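Last updated: February

Notes for my talk, Wednesday, room 9

Start slowly. Say good morning, say my name, thank Lionel Wragg for the invitation. Do not read the title again, they can see it.

First point: what we mean by a bin. In our store at Dristow we have 501 of them, all open at the top, all numbered. People think the bin is the cheap part of the storage and the shelf is the important part. I thought the same when I started. But hands go into the bin all day, and the shelf is only standing there.

Tell the story of the Talura order. Three small items, one bin, and it took 11 minutes to find the last one. The item was lying flat in the corner under a larger one. Pause here, usually somebody laughs.

Second point: mixed bins. The rule in many stores is one kind of item for one bin. It is a good rule, but we do not have the space for it. So we mix, and we choose what to mix. Do not put two things together which look the same from the top. Heavy goes first, thin goes against the wall where it can be seen standing. If a thing rolls, give it a small box of its own.

Ask the room: who has mixed bins at work? Wait for the hands. If few hands, go on quickly.

Third point: the floor of the bin. A used floor gets scratches and pale marks, and a small gray part on it is hard to see. We tried paper liners from Enenex for 3 weeks. They moved when we picked and the small parts went under them. We stopped. Now we keep the oldest bins for large items only.

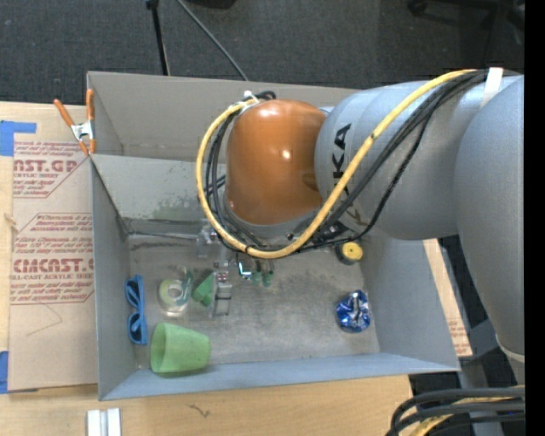

Walls are the next thing. A high wall keeps items inside but you must reach deeper, and your own arm takes the light away. At Issa, our second site, they put the deep bins on a low table and this helped the shorter colleagues very much. Mention that the table must not be soft, or it gets marks too.

Then the weekly check. Take everything out, wipe, look for labels that fell off, put back. Do not promise a time for this, last year I did and I got many questions.

If there are still minutes left, show the list of items we never mix. If not, say it is in the handout.

Questions. Repeat each one loudly before I answer. Collect the handouts that are left on the chairs.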